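About Altby

Altby collects and checks handling data for companies that build robots to work with clothing and other soft goods. Our operators carry out everyday tasks such as hanging, folding and sorting, using hand-held grippers fitted with markers on each side. The recordings are reviewed in our own building and delivered to our clients with a full record of how each one was made.

The company began as a testing service for Brilter, a maker of garment handling equipment. It became independent when other firms asked for the same work. We remain a small company and keep all recording, review and repair on one site.

Much of the way we work today was set by a fault that we failed to catch in time. We believe that clients and applicants should be able to read about it here.

The Gilani Fault

In November, during a garment project known internally as Gilani, our reviewers passed 1,482 recordings that should have been held back. A screw in one gripper mount had worked loose. The mount shifted by a very small amount each time the fingers closed, and the marker on it shifted as well. The recorded finger position no longer matched the true one.

The error did not show in any single recording. It came to light when the client's robot, trained in part on our data, closed beside the shoulder of a shirt on a hanger, caught the rail and pulled a clothing rack over. The machine was running inside a guarded area and there were no injuries. The rack and one robot finger were damaged.

We withdrew the full delivery within 2 days and informed the client in writing. Our own inquiry found 3 causes. Mount screws were checked only when a gripper was first assembled. Operators had no simple means of reporting that a tool felt wrong. Reviewers compared each recording with the task instructions, but never with a known reference position.

The third cause was the most serious. Had a reference check been in place, the fault would have been found on the first day of the project. The decision to go without one was made by management in order to save time, and management accepted responsibility for it.

The recordings were made again at our expense. The original files are kept in a separate archive, marked as faulty, and are used only to train new reviewers.

Garment work is still a large part of what we do. A typical task has an operator bring the open gripper up to a shirt on a rail, with the marker on each mount in view of the tool's camera.

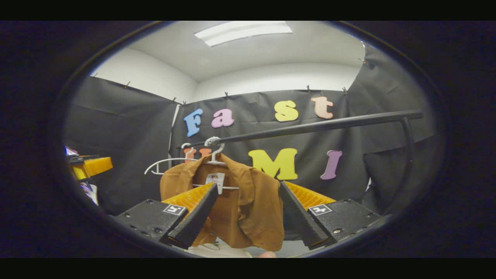 What We Changed

Every gripper is now inspected before each shift. Mount screws are tightened to a set value and sealed with paint, so that any movement leaves a visible crack. A gripper with a broken seal is removed from use until it has been measured again.

Each recording session opens and closes with the gripper placed in a fixed block called the Drativetti gauge, which was designed and built in our workshop. If the two readings differ by more than the permitted amount, all recordings made between them are held for review.

Any operator may stop a session without giving a reason at the time. Stopped sessions are paid in full. A written note is made afterward by the shift lead, and the operator is asked to confirm that it is correct.

After every 80 sessions, a gripper is taken apart, cleaned and rebuilt by a technician who did not assemble it the first time.

Reporting a Concern

Clients who suspect a fault in delivered data should contact the Altby quality office and quote the delivery number. Use of the affected files should stop until a reply has been received. Reports from former clients are handled in the same way as those from current ones.

This page was last revised on September 22, 2019.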